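Started on January 1, 2024, mostly because I had a cold and couldn't face going outside.

# Ferkuncombe fruit names

So, this is a list of what people call fruit in and near Ferkuncombe, with spellings, who grows it and whether I believe them. It lives in one CSV because I can't be trusted with a database. There are 1,598 rows at the moment, and 194 of those are pears, which says a lot about the valley (and a bit about me).

## What's in it

| column | what goes there |
|---|---|
| `name` | the name as it was said or written |
| `kind` | apple, pear, plum, other |
| `parish` | Ferkuncombe, Winovley or Tener |
| `heard_from` | initials only |
| `colour` | one plain word, please |
| `notes` | gossip, recipes, arguments |

Empty cells mean I never asked. A question mark means I did ask and got two answers.

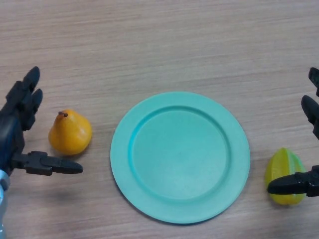 The `colour` column is the messiest of the lot and I'm sorry! I let people write whatever they fancied for the first 600 rows, so you'll find "brass", "old piano" and "like my kitchen" in there. I've been going back through and boiling them down. A pear like the one by the turquoise plate would go in as `yellow`, even though there's plenty of orange in it, and the star fruit would be `yellow` with "greenish" tucked into the notes. If you disagree, open an issue and we'll have it out.

## Spelling

I keep the spelling people gave me, accents and all. That includes Lục, the name Leonora Salazar has for the green plum over her back wall, so please open the file as UTF-8 or it turns to soup. Leonora also lent me her aunt's jam notebook, which gave me 30 names in one afternoon, half of them rude.
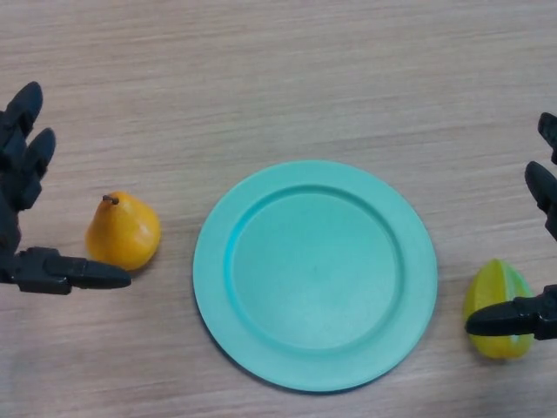

*Turquoise plate on the table, nothing on it.*

## Duplicates

There are loads. "Tener Longneck" and "Long Tener" are probably the same pear, but Marilou Magbanua grows one and swears blind it isn't the other, so they both stay in. I only merge rows when the same person gave me the same name twice. If you want a cleaner list, sort by `kind` and then `name` and squint.

Winovley is thin compared with the other two. I only know a few people up there, and one of them grows nothing but rhubarb (not in the list, don't start). 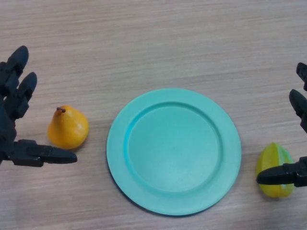 **Can I add a name if the tree has gone?**

Please do, just put "gone" in the notes along with the last year anyone picked from it, if you know.

## Using it

Take it, print it, put it on a tea towel. I'd like a mention if you publish anything, and I'd like it even more if you sent me the names I've missed. Corrections go in as issues or on paper through my door.

## To do

- finish the colours from row 412 down
- ask at Winovley about the two damsons
- give back the notebook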